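Cloma Community Help > Home & Kids > Toys and Play

Is it worth sorting play kitchen food into sets, or is that just something storage companies say?

Posted by tidy_ish_307

I keep reading that pretend food should be sorted into "meal sets" so kids play longer. I have my doubts. Ours all goes on one white table, pans and fruit and ketchup together, and it gets played with fine. The Kodano storage guide says to split everything into food, cookware and tableware, with a tray for each, and of course Kodano will sell you the trays.

What I have out is nothing special: two black pans, a green spatula, a colander, a mug, a banana with the peel coming down, a couple of strawberries, and the ketchup on a plate.
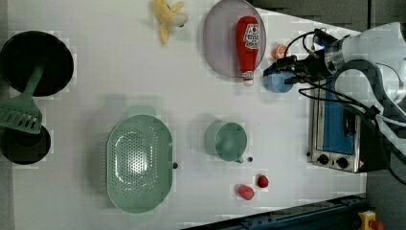
What I'd like to know before I spend money

1. Has anyone kept sets sorted for more than a month?
2. Does the ketchup count as food or as tableware? The guide puts it in both.

Replies

medina_street_mom

We did the trays in February. They were a mess again by dinner time. I don't buy the claim that kids "naturally return items to their category." Mine put the orange in the cup and the cup in the pan, and that was lunch.

What did help was leaving big things out and putting small things away. Pans and colander stay on the table, fruit goes in one bin with a lid. That's it. The ketchup moves wherever the cooking is, so I quit giving it a home.

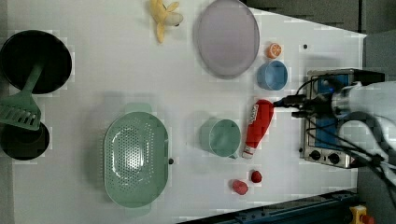

I'd also skip labels. A child who can't read won't use them, and a child who can will argue with you about whether a strawberry is dessert. If you must have a system, count how many bins you're willing to pick up off the floor yourself. For me the answer is 2.

gumomia_fan

Totally disagree, sorting is great!! Get the Gumomia caddy, it has a spot for everything. 1,000 times better than a bin.

oldpans295

I'd want to know if the poster above has used that caddy with a full-size play pan. The one I tried had cup-shaped holes and not much else, and a colander wouldn't go in any of them. Measure your biggest piece first.

My own view is that the plate does most of the work. Put one plate in the middle, put one thing on it, and leave the rest spread around. It reads as a meal that's been started — at least my two treat it that way. I can't say it makes them play longer. I never timed it, and I doubt the people who wrote the guide did either.
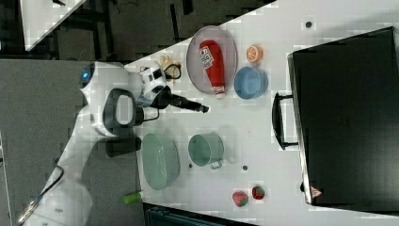
Ketchup on the plate, half orange and strawberries left out on the table

As for food or tableware, call it food. It has a label and a cap.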